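Ticket 1636
Subject: Table setting in the tea room - chopsticks and trays
Raised by: Babita Prajapati
Site: Prarcombe
Assigned to: Narendra Kashyap
Priority: low
Status: open

Babita Prajapati wrote:
We have had the same trouble at lunch since the new bowls arrived from Pledton. The black chopsticks will not stay on the bowls. They slide down the side and end up on the tray or the floor. The old bowls had a wider lip and we never had this. Can someone look at whether we need rests, or different chopsticks, or the old bowls back? Order number for the new ones is 407.

Narendra Kashyap wrote:
Thanks Babita. Two questions. Are the chopsticks being laid across the bowl as a pair, or one at a time? And are the bowls going on the saucers or straight on the tray?

Babita Prajapati wrote:
As a pair, in theory. Depends who is laying up. Bowls on saucers, always.

Narendra Kashyap wrote:
Tried it this morning on the white table. With the bowl on its saucer and the pair laid straight across the middle, they stayed put until I picked up the tray. Laid off centre they went straight away. The glaze on the rim is smoother than on the old ones, which won't help.

Tried next:
- Pair laid on the tray, to the right of the saucer. Fine on a flat table. They roll to the rim when the tray is carried.
- Folded napkin under the tips. Worked, but slow to lay up.
- Rubber mat in the tray. Worked for the chopsticks, but the saucer no longer fits flat.

Dorottya Erdős wrote:
We had this at Espinoza and went over to paper sleeves. A box of 50 lasts us no time at all, so I would not recommend it unless you have the budget. Square-ended chopsticks roll less.

Kuldeep Agarwal wrote:
Please don't send the bowls back yet. The return window on 407 runs to the end of March and I would like to try rests first. Wekesix do a plain ceramic one. I have asked for 2 samples.

Narendra Kashyap wrote:
Will wait for the samples. For now please lay up with the bowl and saucer on the table and carry the trays over separately. Chopsticks go on last, once everything is down.

Babita Prajapati wrote:
Will do. I have told the lunch team. The cream trays are also getting scuffed but that can be a separate ticket.

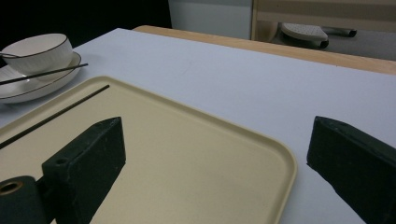 Narendra Kashyap wrote:
Yes, separate ticket please, and put the tray size on it. I will leave this one open until the rests have been tried.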